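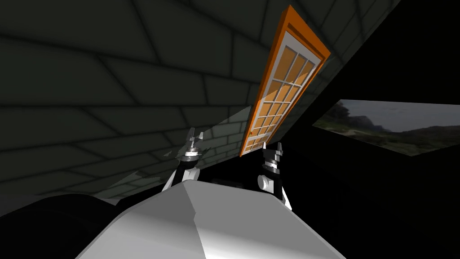 Several groups on the Trostard user list wrote that a policy trained on a single rendered room learns the room and little else, and asked what we would do about it. Skomari 2 is the result. It is a scene variation package for simulated two-armed robots, and it changes the surroundings of a task while the task itself stays fixed.

What it does

Skomari takes a recorded demonstration and replays the joint positions in a new interior. Wall finish, doors, window openings, the landscape outside and the direction of the light are drawn afresh for each replay. The robot model, the gripper commands and the timing are left alone. Head camera views are rendered again from the stored head pose, including strongly tilted ones, which the first release dropped.

Method

Each base demonstration is replayed in 40 interiors. A replay is discarded if any arm link comes into contact with scenery that was not in the source room. The remaining replays are written out with the same step numbering as the source, so labels carry over without editing.

Test result

We trained two policies on the Drarna bimanual lift task. Both saw 500 base demonstrations. The first was trained in the source room only, the second on the Skomari replays of the same set. Each was then run for 1000 trials in interiors held back from training. The second policy completed more trials than the first. Most of the gain came from interiors with patterned walls, where the first policy often started its reach late. In plain rooms the difference was small. Per-interior results are in the download, in the folder "heldout".

Limits

Reflections on glazed panels are approximate. Outdoor views are flat backdrops and show no parallax when the head moves. Cloth and liquids are not supported. We have no results on physical hardware yet; tests on the Pinto bench robot start in June.

Supplied with the package

Replay tool (command line)
Interior library and material set
Contact filter, with source
Drarna task files and both trained policies

Requirements

Trostard simulator, current release. One graphics card with ray tracing support. Replays can be split across machines by seed range.

Licence

Free for teaching and research. For commercial use, please ask for a quotation through the contact form.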